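Groltard Floor Unit - for showrooms, guest houses, and small hotels
Sold and serviced by Achterberg 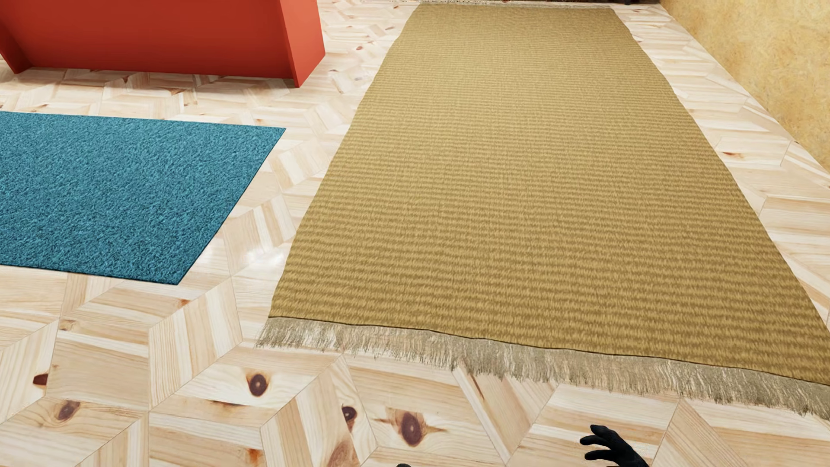 Fringe is where most floor machines quit. Ours was built around that problem first, suction second. Two hands, soft grip, low force. Lifts a rug edge, cleans under, lays it back down. Works on fringed, ribbed, short pile and flat weave. Wood floors fine, parquet fine, no wet pass unless you turn it on.

What it does on a shift
Moves light rugs and stools. Sweeps the wood. Combs fringe straight (slow mode only, please). Flags anything it isn't sure of and leaves it alone - your staff get a note on the handset and decide. It will not pull a rug out from under furniture. It asks.

What it does not do
Stairs. Beds. Glass. Stains - it will mark the spot and thats all. Shag over a finger deep, no.

What changes for your people
We get asked this more than price so here it is. At Cavmont, a rug showroom with 238 pieces on the floor, the crew used to start with the rolling and lifting. 4 people, two to a rug, most of the morning gone before the doors opened. Now the unit does the light ones overnight and the crew starts at 8 with the list it left. Same 4 people. Hours went to repairs and to customers, which they'd been asking for.

Not all smooth. First month the list was too long, everything got flagged, and the morning crew were basically checking up on a machine. Aušra Butkienė runs the floor there and she got the flag setting moved down twice before she was happy. Her advice to new buyers - let the cleaners set it, not the office. We now ship it that way, the setting is on the handset and not locked behind a manager login.

Also her words: "My back is better. I do miss the radio in the mornings, it was more fun with everyone on the floor."

Training is 2 short sessions, on your own floor with your own rugs. We want the people who'll work next to it in the room, all shifts if you can manage it.

In the box
Floor unit with both hands fitted
Charging dock
Handset, spare battery for handset
3 sets of finger pads (matte black, wash by hand, do not put in dryer)
Quick card for the wall

Edex dock from the older model fits, no adaptor needed. Older finger pads do NOT fit.

Lead time is longer than we'd like, next batch September. Rental by the month available if you want to try it frist - rental includes training and pads.

Contact Achterberg sales and service | © Achterberg, all rights reserved | Back to top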